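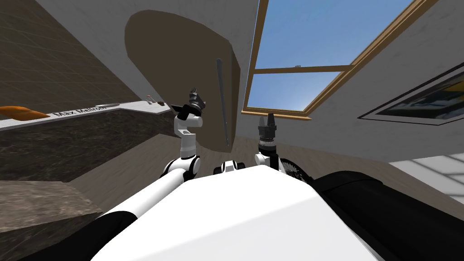 阿明多·阿马拉尔（Armindo Amaral）一开口就停不下来：往年一到十一月，镇上的人晚饭后就各回各家，今年可好，面团发到一半还有人端着盆子跑来问他够不够劲儿！他说的是塞普尔韦达（Sepúlveda）老街上那座公共烤炉，熄火多年之后，这个月重新点着了。

点火那天清晨五点，天还黑着，老街已经排起了队。有人抱着盖了棉布的陶盆，有人把面团装在木盘里，顶在头上走过来，还有几个孩子什么也没带，就是要看火。第一把橄榄枝塞进炉膛，烟先是往外冒，呛得前排直往后退，过了一会儿烟道热起来，烟顺着往上走了，大家鼓起掌来。

这座炉子是老式的穹顶炉，炉膛用耐火砖砌成，外面抹了厚厚一层掺麦秸的泥。从前老街上的人家多半不设自己的烤炉，每周揉好面团，在上面压一个自家的记号，送来一起烤。后来面包店开到了镇口，来的人一年比一年少，炉门就锁上了。锁归锁，炉子边上那张长石台倒一直有人坐，夏天乘凉，冬天晒太阳。

修炉子前后用了200天。领头的砖匠特恩·德克尔（Teun Dekker）专修老炉，来之前刚在扎里尔（Zarier）修完一座小的。他把旧砖一块一块拆下来，敲着听声音，声音脆的留下，闷的放到一边。最后拆下来的砖有1000块，能用的超过一半，全都按原来的位置砌了回去。新砖由邻近的科纳利斯（Konalis）砖窑烧制，颜色比旧砖浅一号，站在炉口往里看，深深浅浅的，好看极了！

“穹顶合拢那一下，我手心全是汗。”德克尔说，“最后一块砖要敲进去，轻了不紧，重了旁边的会松。敲完我在下面站了好一会儿，一粒沙子都没掉。”

砌好之后还不能马上烤。先要用小火慢慢烘，头几天只烧一把细枝，之后一天比一天添得多，把砖缝里的潮气赶出去。那阵子老街上整天有一股淡淡的木头味，住在楼上的人说，闻着闻着就饿了。
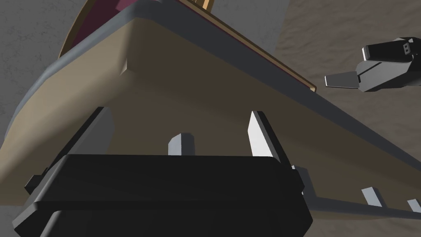 面团怎么送，面包怎么取

烤炉每逢双周开火，清晨五点点火，八点清炭，八点半开始进面团。送来的面团每个不超过1000克，再大的中间不容易熟透。记号要压得深一点，发酵以后浅的就看不出来了。头一炉就有两个面团都压着麦穗，两家人围着石台比了半天，最后干脆对半切开，各拿一半回家，谁也没吃亏。

每炉收500克面粉作为柴火的贴补，倒进门口的木箱就行，没带面粉的，下次补上也可以。木箱里的面粉攒够了，会烤成大圆面包，放在石台上，路过的人都能掰一块。

进炉的顺序也有讲究。炉温最高的时候先烤薄饼，几分钟一张，鼓得像小枕头；接着是白面包，再往后是黑麦面包，黑麦的要烤得久，正好赶上炉温慢慢往下走。面包全部出炉以后，余温还能用上大半天，有人把豆子焖在陶罐里推进去，下午来端；也有人放苹果、放梨，放切开的南瓜。上一次开火，一罐鹰嘴豆在里面待到傍晚，揭开盖子，半条街的人都凑过来了。

老记号又回来了

最让人高兴的是那些记号。许多人家翻箱倒柜，把祖辈用过的面包印章找了出来，有的是木头刻的，有的是铁的，花样有星星、鸽子、钥匙、葡萄叶。有一枚印章边上缺了一角，印出来的鸽子少半边尾巴，这家人说不补了，这样反而一眼就能认出来。没有老印章的人家也不着急，阿马拉尔在自家院子里开了一张小桌，教大家用梨木刻新的，孩子们刻得最起劲，猫、足球、火车，什么都有。

他自己用的是一枚三道波浪的印章，祖母留下来的，握柄磨得发亮。他说小时候跟着祖母来送面团，最盼的是用刮下来的碎面捏一个小人，贴着炉口烤，烤好了烫得在两只手里倒来倒去，还没走到家就吃完了。现在每次开火，他都会多揉一小块面，谁家孩子来了就给谁捏。

酵种也跟着热闹起来。好几家养了多年的老酵种，现在装在玻璃罐里互相分送，罐子上贴着纸条，写着喂养的时间和面粉的种类。有人喜欢酸一点的，有人要温和的，碰到一起能聊上一个早晨。邻镇克拉蒙特（Clummont）也有人专程过来讨了一罐，回去的路上罐子放在脚边，面糊涨得顶开了盖子，鞋上沾得到处都是，她到家还打电话来报喜：这酵种真有劲！

下一步：栗子面包

镇上接下来想试的是栗子面包。今年山上的栗子收成不错，老磨坊答应帮忙把晒干的栗子磨成粉。栗子粉没有筋性，得和小麦粉掺在一起，掺多少，各家有各家的说法，有说三成的，有说一半的，还有一家坚持要加一勺蜂蜜和一把茴香籽。大家商量的结果是都烤，烤好了切片摆在石台上，随便尝。

德克尔原本打算砌完就走，现在决定留到栗子面包出炉以后。他还要再看一遍烟道，入冬以后夜里冷，白天热，砖缝最怕这样的温差，有细纹要趁早补上。至于他自己送不送面团，他笑着说已经揉坏两盆了，第三盆正在窗台上发着，上面盖着一块借来的格子布。

想参加栗子面包那一炉的，请把自家用的比例写在纸条上，和面团一起带来。石台上会备好刀、木板和黄油，果酱请自带。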